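Speaker notes: What we learned from running a small lending library of household tools

Daryna Stasiv, Indley, November 14, 2019

Start with the shed. The first version was a locked garden shed in Flikthorpe with a paper notebook on a string. People wrote down what they took. Sometimes they wrote down when they brought it back. Don't spend more than a minute on this.

We opened properly in August with 261 items. Most came from garages and from people clearing out a parent's house. I want to talk about what gets borrowed, what gets broken, and how we set the fees.

What gets borrowed. Drills, carpet cleaners, folding tables, long ladders. The tile saw is booked most weekends. Things we thought would be popular, like the bread machine and the sewing machines, mostly sit on the shelf. Ask the room what they own and have used once. Let two or three people answer, then move on.

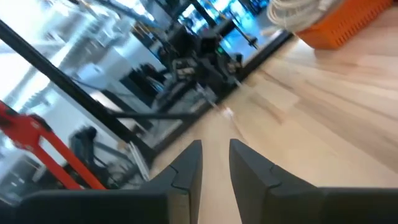
Loan length. We began with 30 days and it was too long. People finished the job in an afternoon and then the tool stayed in the hallway. We went down to 16 days and the number of late returns dropped. One renewal is allowed if no one is waiting.

Fees. There is a yearly membership and no charge per item, except for the carpet cleaners, where you pay for the solution. We tried deposits. They put off the people we most wanted to reach, so we stopped. In the first year we lost very little, mainly drill bits and one sander.

Pause here for questions about insurance. There are always some. Say that our policy covers the premises and that members sign a waiver, and that other groups should talk to their own broker. Don't get drawn into the ladder question.
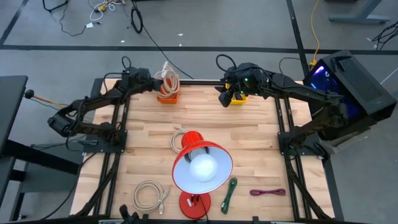
Repairs. Bohdana Lytvynenko set up the repair evening and should get credit for it. Every item is checked when it comes back: cord, plug, guard, blade. If it fails, it gets a red tag and goes on the bottom shelf. Cords are the most common fault. We replace them and don't tape them.

Catalog. The first one was a spreadsheet. It worked until two people edited it on the same night. Now each item has a number and a card with its parts listed, so the person at the desk can see if the hose is missing.

Numbers for the last slide: 499 loans in the first year, over half of them to people who had never borrowed from us before. Leave the slide up during questions. Sign-up sheet is by the door, and the Vaveck group would like a visit in the spring.

Comments

toolshed_mary: Did you ever try reminders by text? Ours cut late returns a lot.

Pete R.: We have the same problem with drill bits. Now we only lend them as a full set in a case.

gwen: What did you do about gas mowers? We won't take them because of storage.

Related

Starting a seed swap in a small town
How the Stasiv workshop sorts donated hand tools
Repair evenings: a checklist for hosts
Notes from the Flikthorpe sharing day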